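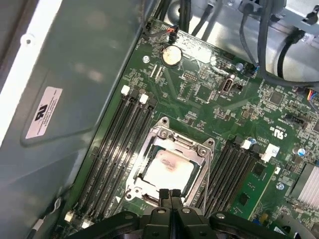 **Cenberg releases Koltico planning software to partner sites**

March 20, 2023

Cenberg has released a new version of Koltico, its perception and planning software for robotic work inside desktop and workstation computers. The release is available to all partner sites and replaces the version issued last August.

The principal change concerns how the software decides where an arm may move inside an open chassis. Earlier versions planned each motion against a stored model of the machine. Koltico now updates that model from the wrist camera before every approach, so that cables, brackets and memory latches are treated as obstacles in the positions where they are found.

The software was tested at the Cowie laboratory over nine weeks. Engineers ran 284 approaches to processor sockets and memory banks on used motherboards. Planning time per approach fell to about four seconds. Bare metal surfaces, including processor heat spreaders and socket brackets, remain the most frequent source of depth errors, and the release adds a second depth check when the fingers are close to the socket.

Koltico also includes a revised replay tool. Operators can step through a stopped motion, view the camera image beside the planned path, and mark regions the arm must avoid on the next attempt.

Govow, which maintains the control layer used at five of the partner sites, has confirmed that its current drivers support the release. Sites running older drivers should update them before installing Koltico. Installation notes and the list of supported arms have been sent to site administrators.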